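Allholm brings long-range estate to the Farnby show

Allholm will show the production version of its Doherty estate at the Farnby Motor Show in August, on a stand shared with its dealer group. The car goes on sale in the fall in two trim levels, with a third to follow once the Pirberg plant is running a second shift.

The Doherty replaces the old wagon, which was dropped from the range when its engine no longer met the rules. It is longer between the wheels and sits a little lower. Buyers can choose front-wheel or all-wheel drive. The battery is the same in both, and Allholm says it can go from 30 percent to full overnight on a home charger. All 100 cars in the launch batch will be all-wheel drive, painted dark green, with the towing package fitted at the plant.

Members who want to see the car early can book the press preview, which includes a factory tour and one night in Pirberg.
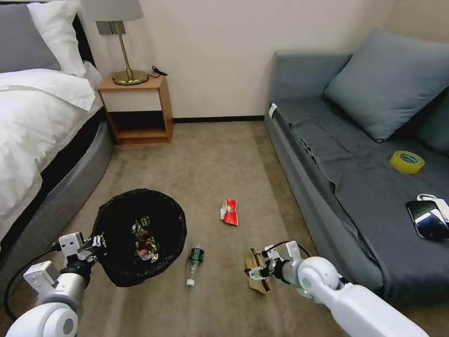 A bedside lamp and nightstand.

Rooms are held until 4 p.m. on the day of arrival. The coach to the plant leaves from the front entrance at 9 a.m. - please bring the booking letter, as the gate will ask for it. Closed shoes are required on the line.

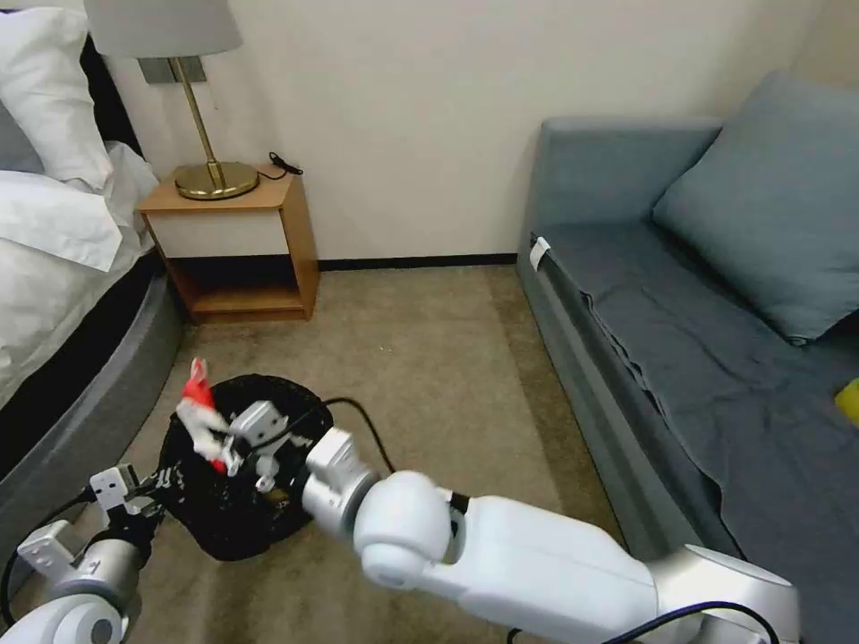 The tour covers the body shop, the paint line and final assembly, and takes 3 hours with a stop for coffee. Test drives follow in the afternoon on the road loop north of the plant. Drivers need a full license held for at least two years. Passengers are welcome, but there is no room for large dogs.

Prices will be announced at the show. Allholm has said only that the front-wheel-drive car will cost less than the outgoing wagon did in its top trim. Deposits open the same morning, through dealers only.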